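Keeping Your Investment Paperwork in Order at Home

If you hold a stake in a private fund, the paper arrives all year and in no useful order. Capital call notices, quarterly statements, tax forms and amended tax forms end up in the same kitchen drawer. An hour on a quiet Tuesday will sort most of it.

Start with one folder per fund. Label it with the legal name of the partnership as printed on the subscription agreement. Stubbs Growth and Stubbs Growth II are separate entities and need separate folders.

Put the signed agreement at the back and any side letter in front of it. Everything else goes in by date, newest on top.

Write the due date of each capital call on the outside of the envelope the day it comes. Many calls allow ten business days or less. Check the wire instructions against an earlier notice, and if they have changed, phone the manager on a number you already have.
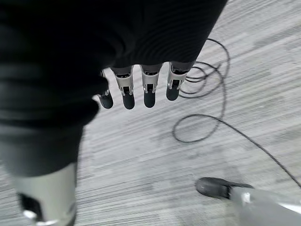
Rovmont Home Ledger, Issue 21

Keep a single sheet inside the front cover with 3 columns: amount committed, amount paid in, amount returned. Update it in pencil. The unpaid part of your commitment is money you still owe when called, so keep it somewhere you can reach it.

Schedule K-1s often show up after March. Leave an empty sleeve marked with the tax year so you can see at a glance which ones are missing.

When a fund is sold to a secondary buyer or winds up, tie the folder shut and move it to a box. Ask your accountant how long to hold on to it. A plain Sturnness document box takes roughly 6 folders before the lid lifts.

Shred duplicates only after the final statement matches your sheet.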